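Home | Issues | Authors | About | Contact
Share 18 | Comments 2

4. Contract Renewals and the Move Between Departments

4.1 Setting

The study took place at Vasance, a mid-sized supplier of office services with its main site in Rosmont and a smaller branch in Gratstead. Until July, renewals of customer contracts were handled by two departments. The contracts office kept the signed papers and the terms. The finance office kept the prices and sent the invoices. A renewal had to pass through both, and each had its own way of naming a customer.

We spoke with 18 employees. Of these, 13 worked in Rosmont and five in Gratstead. All of them dealt with renewals at least once a week. Interviews were held in a meeting room during work hours, and managers were not present. We also read the written procedures of both departments and the notes passed between them.

4.2 How a renewal was handled

A renewal began when a clerk in contracts noticed that an end date was coming up. The written procedure said that a reminder list should be printed at the start of each month. In Gratstead the list was printed as described. In Rosmont most clerks kept their own lists, and the lists did not always agree.

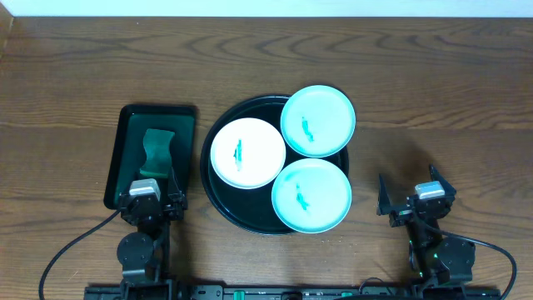
The clerk then filled in a request form and sent it to finance. Finance checked the old price against the current price sheet, added any discount, and returned the form. If the customer had changed its name or moved, the form often came back with a question, and the clerk had to start over. Several employees told us that this step took most of their time. One clerk said, "I know the customer and I know the price, but I can't put the two on one page."

The two offices also disagreed on what counted as finished. Contracts closed a renewal when the customer signed. Finance closed it when the first invoice was paid. A manager asking both offices for the number of open renewals would get two different answers, and both were right by the rules of the office that gave them.

4.3 The change

In July the company moved renewals to a single desk in Rosmont. Staff from both departments were assigned to it. They were given a shared record built with a tool called Alvarado, which the finance office already used for price sheets. Each customer was given one name and one number. The request form was dropped.

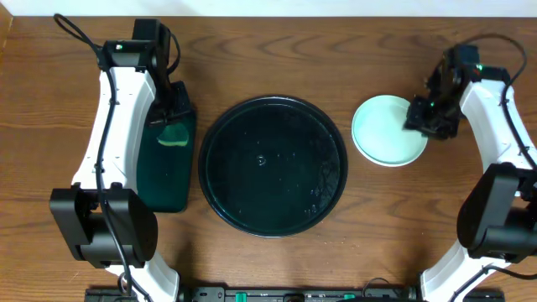
Training was short. Employees in Rosmont had two sessions, while those in Gratstead were sent a written guide and could call the desk with questions. The difference showed in the interviews. Rosmont staff talked mainly about the record itself and what it could not yet do, such as handle a contract with more than one billing address. Gratstead staff talked about whom to call. Three of the five said they still kept a paper copy of each renewal in a drawer.

Most of the people we spoke with preferred the new desk. Those who did not gave similar reasons. They had known their counterparts in the other department for years, and small errors used to be fixed with a phone call before anything was written down. At the new desk every correction was logged under the name of the person who made it. Two employees said they now waited longer before entering a price for fear of having to correct it.

The managers had expected the log to save time in disputes with customers. Our interviews took place too soon after the change to judge this.

Figure 5. Tabletop with two robotic arms and a set of dishes. 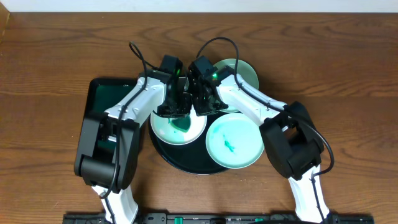
4.4 Limits of the data

All interviews come from one company, and the Gratstead group is small. We did not speak with customers. We had no access to the renewal records from before July, so statements about earlier delays rest on what employees remembered.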